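Home | Builds | Reviews | Workshop diary | About

Handheld grippers, round two: the Sedberg pair against the old Dawbers

Posted 28/02/2023 by Jamie Hebden
Filed under: grippers, data collection
14 comments | 9 shares

Okay, so I have been itching to write this one up. Those of you who read my last grumble about the Dawber handhelds will know I was ready to throw them in the creek. They were fine for picking up blocks. They were fine for mugs. Then Howard Penrose asked if we could collect some demos with paper -- receipts, slips, tickets, that sort of thing -- and everything fell to bits.

Paper is a wonderful test for a gripper. It weighs nothing, it bends whenever it feels like it, and if your two fingers don't meet properly you find out straight away. With the Dawbers the fingers met at the heel a hair before they met at the tip, so you could close right down on a receipt and it would still slide out. I tried shimming them, and then I tried a strip of bike tube glued along one side (worked for a morning, then peeled).

The Sedbergs close flat! I know that's a small thing to be excited about, but after a month of dropped receipts I did a little lap of the bench. You squeeze, the fingers come together along their whole length, and a pinch of paper stays where you put it. Bradley Heywood reckons a good part of it is the pads, and he may be right. We swapped a Dawber pad across to check and the hold got worse, though the fit was sloppy, so I wouldn't hang too much on that.

What we tried

We did 50 runs with each pair, same table, same job: pick up a little stack of slips, carry it across, set it down square, then go back for a single one. Ryan Entwistle did half of each set and I did the other half, so that it wasn't only my clumsy hands being measured.

The stack was easy with both. The single slip was where they parted ways. With the Dawbers I kept having to slide the paper to the edge of the table and grab it from the side, and that teaches a robot arm a pretty odd habit. With the Sedbergs I could push down lightly, close, and have it come up with a bit of a buckle in the middle. Ryan was better at this than me from the first go, which he has mentioned several times.

Two hands turned out to matter more than I expected. I'd been thinking of the second gripper as a spare, but for paper you really want one side to hold while the other sorts out the corners. Once we started working that way the runs got smoother and, to my eye, much nicer to watch back.

The marker cubes

Each gripper carries a cube with printed markers on its faces, so the tracking can work out where your hand is and which way it's turned. On the old pair we had a single flat marker plate, and every time you rolled your wrist the tracker lost you and the path had a hole in it. With a cube there is nearly always a face showing.

They do stick out, mind you. When you bring both hands together over something small you can knock one cube against the other, and I did that a lot on the first day. By the second day I'd started holding my elbows wider without thinking about it. Cyril Cropper wants to try a smaller cube. I'd like to see how far back the tracker can read the little ones before we go printing a batch.

Weight and wires

Now the less fun part. The grippers feel light in the hand for the first ten minutes. After an hour your thumbs know all about it. Bradley has small hands and found the reach to the trigger a stretch, and he'd love an adjustable one. So would I.

Then there are the cables. You're wearing the control unit on a strap at the hip, and all the wiring comes back to it. I found it best to clip everything on before picking up either gripper, and to have someone else plug in the last lead. The timer on the unit is handy, at least. A quick glance down tells you the recording is running, and I've lost enough good takes to a recorder I forgot to start that I now check it every time.

The Kulto software took some getting used to. It saves each run as its own folder and names it by number, so you want to keep a notebook beside you. I got to run 62 before I realised I'd been writing the wrong numbers down since morning tea. Sorting that out took most of an evening and some very stale biscuits.

Does it help the arm?

Too early for me to say much. Howard wants 1,000 clean runs before he'll train anything, and he has already started muttering about 4,000 if we add folding. The Sornano arm we'll be playing the runs back on is still on the far bench with its wrist off, waiting on a bearing. I'm hoping to have it going by April.

What I can say is that the recorded paths look cleaner. There are fewer gaps and the open and close signal is tidy, without that nervous flutter the Dawbers had near the end of the squeeze. If you're doing blocks and cups and already own a set of Dawbers, I'd keep them and spend the money on better lights. For thin floppy stuff I'd go for the Sedbergs, and I'm handing ours back very slowly.

Next up I want to try cloth, and maybe plastic sleeves, which Cyril says will be horrible. If you've had any luck with shiny packaging and marker tracking, please leave a comment. I'm keen to hear what pads you're using, too.

Recent posts
Rebuilding a wrist joint, part 1
Why I stopped using the Dawber marker plates
Bench lighting for tracking cameras
Pads, tape and bike tubes: a gripper diary 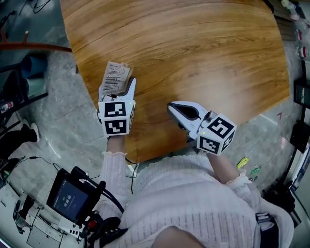

Paper slips in the left gripper, the right one open and ready.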